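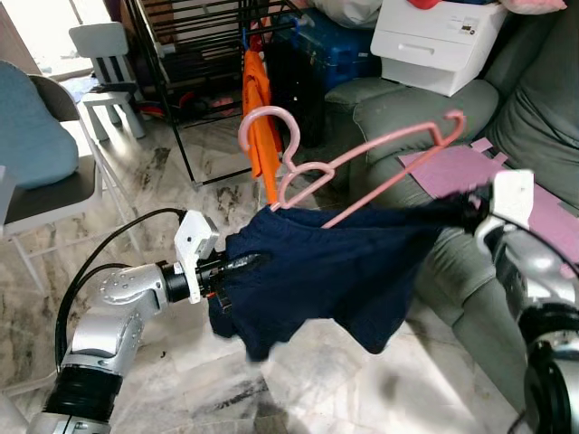 A navy garment and a pink hanger, with the drying rack behind.

Callham, Dec 15, 2018 – Foltex has opened a home laundry advice service for families in Callham who dry and fold their washing indoors. The service is free and covers drying racks, hangers, folding and storage in small homes.

Foltex asked 135 households in the town how they deal with clean clothes. In 68 of them, washing was dried in a room that children also play in.

"People told us the washing machine is the easy part," said Petronella Ngubane, who manages the service. "The work starts when everything has to be hung up, taken down and put away, often in the same room where the family spends the evening."

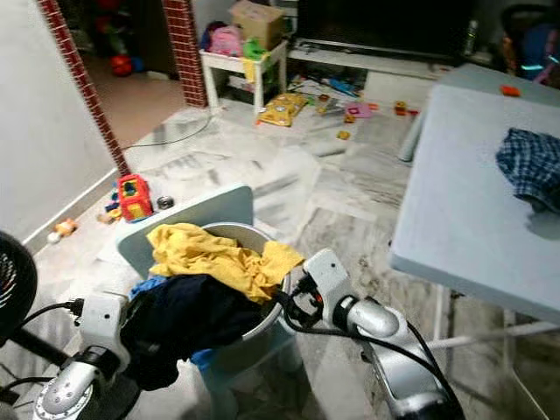
Laundry in a round white bucket on a chair, beside a folding table.

Advisers visit by appointment and work with the furniture a family already has. A printed guide by Adom Amoah goes with each visit, and 2,000 copies will be left at libraries and health centres. A Turkish edition, translated by Şengül Gezer, follows in May.

Visits can be booked at the Foltex shop in Callham. Press enquiries should be sent to Poppy Fothergill at Foltex.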